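About Fladell Garment Care

Fladell Garment Care is a wash, dry and fold service for homes and small businesses. Naveed Kiani opened the first shop with two washers and a counter. We now have 14 people on staff and two locations, one on Gollow Street and one on Lallero Avenue.

Most of our work is everyday laundry: shirts, towels, sheets, work clothes. We wash each order on its own and never mix it with another customer's things. Darks and lights are split before washing, and anything with a care label we can't follow is sent back with a note. We use unscented soap unless you ask for something else.

Standard orders are ready the next day by 4 p.m. Rush orders left at the counter before 9 a.m. go out the same evening – there is an extra charge for this, posted at both shops.
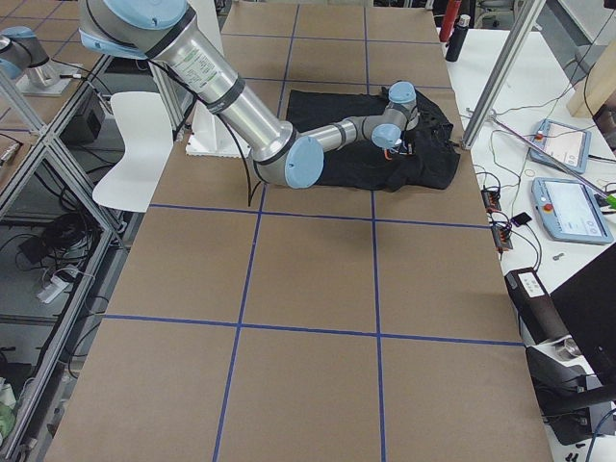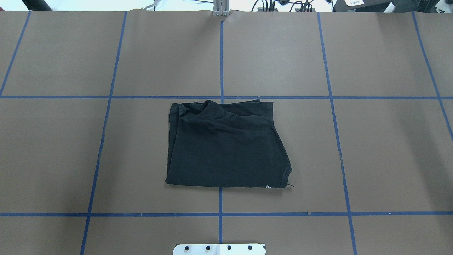
Black cloth on brown paper marked off with blue tape.

We also wash for 16 local businesses, mostly salons, gyms and two small inns. Business accounts are billed once a month and have a set pickup time.

In June we took over the customers of Szénási Laundry when its owners retired. Their prepaid cards are still good at either of our shops, and their old ticket numbers, up to 1485, are in our system.

Alterations are done at Gollow Street only. We do hems, zippers and buttons. We don't do leather, suede or wedding dresses.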